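Threads > Automation > Shop notes

Home Posts Replies Media About

Tuulikki Rantala
9/12/20

1/ The two-arm sorting cell went down this week and I've had a few messages asking what happened. Short version: the left arm closed harder than it was told to, and the stop took longer than it should have. No injuries. One plum did not make it.

2/ Setup for anyone new. Two arms, one table, fruit and vegetables in the middle, bins to fill. The controllers are from Toltosa. The grip software is Clotero, which we moved to in June. I run it most days.

3/ It was a normal pick. Left arm comes down, fingers close, and the force reading is supposed to level off. It kept climbing. I saw the number before I saw the fruit. By then there was juice on the finger pads.

4/ I hit the stop. The right arm quit right away. The left one kept squeezing for 2 seconds. That is a long time if you are standing there, and it's the part I care about. A squashed plum is a cleanup job. A gripper that keeps closing after a stop is a safety problem.

5/ We locked the cell out and I wrote it up before lunch. Grgić in controls asked me to leave everything alone until the logs were copied, so I did. Took most of the afternoon.

6/ First guess was the cable at the left gripper. It has to make a wide loop so the wrist can turn, and a bad spot in it would explain a bad reading. We swapped it. Same fault on the 9th test pick, on a foam block this time.

7/ So it wasn't the cable. I put the old one back on the shelf with a tag. It tests fine, but I'm not going to use it on this arm.

8/ The logs had it. Clotero was dropping force readings when both arms were moving at once, and it filled the gap with the last good value. The arm thought it was still short of its target and kept closing. The stop command to the left side was waiting in the same queue. That's your 2 seconds.

9/ Peppers are what we use for the two-arm checks. They bruise where you can see it, and there's always a crate of them.

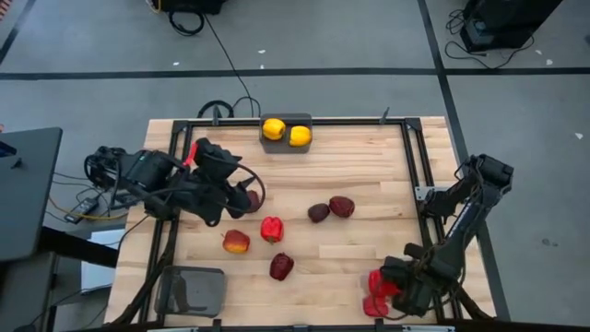 10/ What we changed:
- Stop no longer goes through the queue. It has its own line to each arm.
- If 3 readings in a row go missing, the gripper opens.
- Both arms run at reduced speed until Skollow signs off on the new wiring.

11/ Someone asked if we tried running one arm at a time. Yes, 18 picks on the left arm alone, no fault. Same count with both moving and it came back. That's how we knew where to look.

12/ If you run the same software with two grippers, check your stop time on each arm separately. We had only ever timed the right one. The form had one box for it and we filled in one box.

13/ Form has two boxes now. Skollow is here Monday and I'll post the new stop times after that.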